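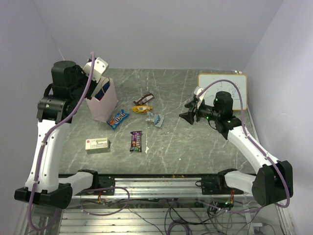 Paula Dinu, Cadbridge
README last touched October 29, 2026

Flesero: episode tooling and data card for two-arm bag packing

Hello! If you've cloned this you probably want either the replay viewer or the episodes, and you can have both. Flesero started as a script I wrote to stop myself scrubbing through recordings by hand, and it has grown a bit since (fine, a lot). It now does recording, time alignment between the cameras, phase labelling and a very plain viewer in the browser. The task is putting sweets into a small paper gift bag with a pair of table-top arms, which sounds like nothing until you try to get a policy to do it.

What's in the box

There are 500 episodes in the first release, all teleoperated, all in the same little booth with the grey marbled tabletop. Every episode has a fixed view of the whole workspace plus a view from each wrist, joint positions for both arms, the gripper commands and a text file with the phase labels. I held back 90 episodes for testing. Please don't train on those, I beg you, even if you're only having a quick look.

The bag is open at the top and light, so it likes to scoot away or fold in on itself when something brushes the rim. We treat that as part of the problem. One arm usually works close to the bag while the other deals with the sweets further over, and a good half of my planning code is there to stop the two of them wanting the same bit of air.

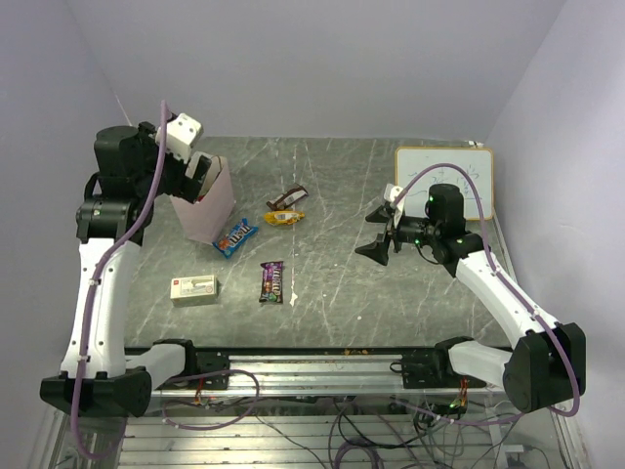

The planner gives each arm a soft region and then a shared strip down the middle. Whichever arm asks for the strip first gets it, and the other one waits at a hover pose until it's released. I tried something much cleverer in September and it was slower and scarier, so it now lives in the attic folder. Have a read if you enjoy that sort of thing!

Phase labels

Reach, close, lift, carry, drop, retreat. That's the lot. Ruxandra Buzatu did the second pass on the labels and caught loads of places where I'd called "carry" far too early. Where we couldn't agree we kept both versions, and the loader will hand you hers unless you ask for mine with labels=paula.

The wrist views matter most for "drop". From the fixed view you can tell that a gripper is near the bag, but what's going on inside the mouth is mostly guesswork, and the handles make it worse. My first segmenter kept deciding the rope handle was an object to be picked up. The current one has a separate handle class, and it copes better, though a loop hanging in front of a packet can still split that packet into two bits.

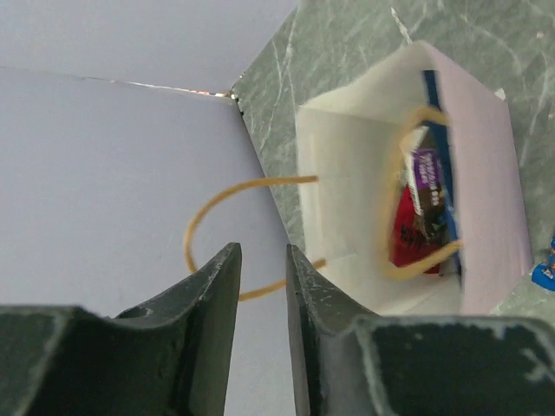

Cadbridge Tooling Notes, no. 14

If you cite anything, cite that number, it's the one the Doltden people have in their index. The write-up in there covers the segmenter and the bag mask, and there's a longer grumble about exposure than I've got room for in a README.

Getting it running

Install the package, point FLESERO_ROOT at wherever you unpacked the data, then run flesero view. The viewer opens on the first episode with the cameras side by side and the phase labels underneath. Arrow keys step, space plays, and R jumps to the next disagreement between me and Ruxandra (this is by far my most used key).

For training we use the Voicu loader, which is in the same repo under voicu. It gives you chunks of 6 steps by default. You can change that, but do it in the config and not in the loader, because the cache doesn't notice edits in there and will happily serve you the old chunks. Ask me how long I spent on that one.

Perception config

The detector wants to know what it may be looking at. Packets turn up face up, back up and upside down relative to whichever wrist is looking, so please leave the rotation augmentation on. Barcode panels are the other nuisance. A white label on a small yellow wrapper used to come out as its own object, and the merge step in merge_labels.py is the fix. It's ugly and I'd love a pull request. 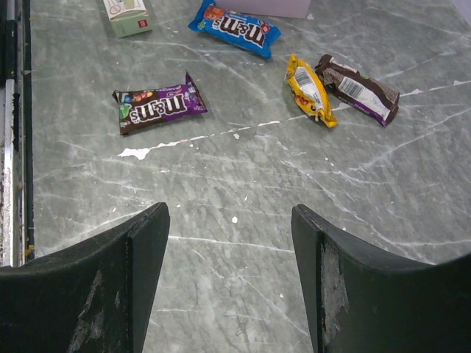 Known problems

The marble pattern fools the depth cleanup. Bright veins sometimes come out as a thin raised ridge, and the grasp scorer then politely offers to pick them up. Set vein_filter to true for now.

Dark wrappers against dark gripper fingers are poor in the wrist views. The masks bleed into each other at close range and I don't have an answer yet.

Left and right wrist clocks drift in the longer recordings. The align command sorts it out, but run it before caching.

Small boxes are labelled "box" whatever is printed on them. Finer names are on the list for the next release, along with docs for the config file, which at present is its own documentation, sorry.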